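Speaker notes: Moving the Comdale archive off the old tape library
November 7, 2023
Slot is 30 minutes plus questions. Slide numbers match the June deck except where marked.

Slide 1. Title
Leave up while people sit down. Mention that the slides are on the shared drive and that the tables in the appendix are easier to read there than on the projector.

Slide 2. Scope
The talk covers the migration of the Comdale document archive from tape to disk, and the changes to the retention rules made at the same time. It does not cover mail. Mail has its own project and its own schedule, and questions about it should go to that team.
State the starting point: 729 tapes in the main library, 197 in the offsite store. All of them had catalog entries. Not all of the catalog entries were right.

Slide 3. Why the catalog came first
The usual order is to read the tapes, then fix the records. We did the records first. A read pass on a bad catalog produces files nobody can place, and the second pass costs as much as the first.
Catalog checks were run in Plurby. Plurby holds one row per file set, with the tape label, the position on tape, the size in bytes and a checksum if one was taken at write time. Older sets have no checksum. Say this slowly, it comes back on slide 7.

Slide 4. Types of catalog error
Go through the table top to bottom.
Duplicate labels. Two tapes carried the same label after a relabeling job was stopped halfway and restarted from the beginning. Resolved by reading the tape header.
Wrong date format. Day and month swapped in sets loaded from the Shahbazi office. Only a problem where both readings are valid dates. Resolved against the backup log where the log survived.
Missing end marker. The catalog says the set ends on tape A, the data runs on to tape B. Resolved during the read pass, no way to see it earlier.
Orphan rows. A row with no tape. Most were tapes retired under the old rules and never struck off.

Slide 5. Handling
Tapes were brought to room temperature for a full day before reading. Each tape was wound end to end once at low speed before the first read. Skip the detail on humidity unless someone asks.
Each tape left its case once and went back into the same case. Case labels were not trusted; the barcode on the cartridge was scanned before loading and again after unloading. If the two scans did not match the expected label, the job stopped and waited for an operator.
The write-protect tab was set on every cartridge before it went near a drive. Two drives were used for reading and a third was kept clean for retries. The third drive read nothing on the first pass.

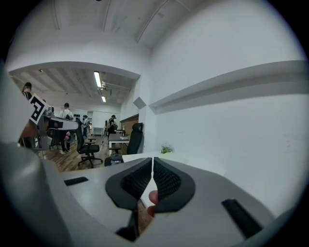
Slide 6. Read pass
Explain the three outcomes: clean, recovered, failed.
Clean means the drive reported no hard errors and the byte count matched the catalog. Recovered means at least one block needed a retry, and the byte count matched in the end. Failed means a block could not be read after the retry limit on both types of drive.
The retry limit was 100 per block. We started with a higher limit and lowered it. Past that number the drive was mostly wearing the tape, and the yield was close to nothing.
Block size was read from the header and not assumed. One batch had been written with a mixed block size, which the reading software handled and the old restore software did not. If asked, the old software padded short blocks without logging it. This is why some restores from that batch came out longer than the original files.
Jobs ran in tape order, not in order of business value. This was argued over. Tape order keeps loads and unloads down, and the high-value sets were spread evenly enough that picking them out first would have meant loading most tapes twice.

Slide 7. Verification
Sets with a write-time checksum: compare, done.
Sets without one: read twice, on different drives, and compare the two reads. This shows that the reads agree. It does not show that the data was right when it was written. Do not let anyone leave with the wrong idea here. The archive record carries a flag for these sets, and the flag stays for the life of the record.
Sample opening was done on top of that. Up to 4000 files per set were opened by a script that checks the file header and the internal length. Formats the script did not know were passed to a manual list.

Slide 8. Target layout
Disk store, two copies, separate rooms. The second copy is pulled by the far side on its own schedule and cannot be deleted from the near side.
Directory names follow the record number, not the department. Departments change names. The lookup by department lives in the index, where it can be rebuilt.
File names are kept as found, including the bad ones. The original name is stored in the index and a safe name is used on disk where the original has characters the file system rejects.

Slide 9. Retention (new since June)
Old rule: keep the tape until the shelf is full, then review.
New rule: every record has a review date when it is created. No date, no ingest. The Skelex import ran into this on its first attempt and was sent back in full. It went through on the next attempt with dates filled in from the contract end.
A hold overrides a review date. A hold has an owner role, a start date and a reason field, and the reason field cannot be blank.

Slide 10. What we would change
Scan barcodes at the shelf as well as at the drive.
Log drive temperature with each job. We had the readings but in a separate file with a different clock, and lining them up took longer than it should have.
Agree on the meaning of "failed" with the record owners before the first report goes out. The first report used the drive's meaning, the owners read it as total loss, and in most cases it was a single block.

Slide 11. Open items
Disposal of read tapes is on hold until the second copy has been through one full check cycle.
Format conversion is out of scope. The manual list from slide 7 goes to the format group as it stands.
Index rebuild has been tested on a partial copy only. Full test needs a quiet period on the store.

Slide 12. Questions
Likely ones:
Cost per tape. Refer to the appendix table, last column, excludes staff time.
Why not cloud. Covered in the options paper. The restore time for a full set was the deciding line.
Can departments get their old tapes back. No.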